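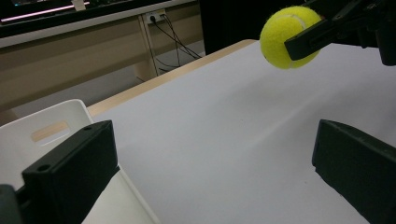
A tennis ball, yellow-green and fuzzy as ever.

About Fairweather Tennis Club

Hello, and thank you for stopping by to find out a bit more about us. Fairweather is a small, friendly tennis club on the eastern side of Arkonstead, tucked in behind the allotments where Sarora Lane bends down towards the river. If you have driven past and missed the gate, you are in very good company (most of our members did the same on their first visit, and one of our coaches still does when it's dark).

The club began with a single grass court and a shed. The grass belonged to a market gardener who had given up on growing anything there, and a handful of neighbours asked whether they might put a net across it for the summer. He said yes, the summer went on rather longer than expected, and by the time anybody thought to write down some rules there was already a waiting list for Saturday doubles. The shed is still with us, although it has had a new roof and a new floor and I think most of a new wall, and it is where we keep the line brushes and the spare nets.

These days we have 10 courts, three of them floodlit, and a clubhouse with a proper kitchen. The grass has gone, I'm sorry to say. It was lovely in June and a bog by September, and after a good many long evenings of talking it over we went for hard courts that can be played on all year. A few of our older members have forgiven us!

Who plays here

All sorts of people, really. We have juniors who can barely see over the net, students home for the holidays, parents who dropped a child off for a lesson and ended up having one themselves, and a very lively morning group who play from half past nine and then take over the clubhouse until lunch. Some of us play in the county leagues and take it seriously. A great many more of us don't, and would rather have a good long rally and a natter at the change of ends.

You don't need to be any good to join. I'd like to say that quite plainly, as it is the thing people ask about most when they ring up, usually in a slightly apologetic voice. You don't need whites either, or your own racket to begin with. We have a rack of them to borrow by the clubhouse door, in junior and adult sizes, and all we ask is that they come back before the lights go off. Shoes do matter, though. Please wear something with a flat, non-marking sole, and save the running shoes for running.

Coaching and schools

Our coaching is run by Heather Ruawai, who came to us to cover one half-term and has been here ever since. Heather looks after the junior programme, the adult beginners' course and the holiday camps, and she has a wonderful way of getting a nervous person to hit the ball properly before they have had time to worry about it. Her beginners' course starts afresh each May and runs into the early summer, with the sessions at six in the evening so that people can come straight from work.

We also go out to the local primary schools with mini nets and soft balls, and last year more than 1,030 children had a go at tennis with us in their own playgrounds and halls. Quite a few have since turned up at the gate with a grandparent in tow, which is always a happy sight.

After tennis there is Fisix, our conditioning class, held in the clubhouse with the tables pushed back. It is all stretching, balance and gentle strength work, and you are welcome to come along even if you never set foot on a court. The name was chosen by the class themselves and I have given up trying to get it changed.

Looking after the place

Fairweather is owned by its members, and whatever we make goes back into the courts, the lights and the coaching. The most recent job was the practice wall beside court four. The bill came to £1,905, paid for by the summer fair, two quiz nights and an alarming quantity of lemon drizzle. It is open to everyone, members or otherwise, whenever the gate is unlocked.

Coming to see us

The best time to visit is a Saturday morning, when there is nearly always somebody about to show you round and put the kettle on. Parking is free but a little tight, so do use the bays along Sarora Lane if the yard is full, and bicycles can go in the rack behind the shed. Dogs are welcome on a lead, anywhere except the courts. We would love to meet you.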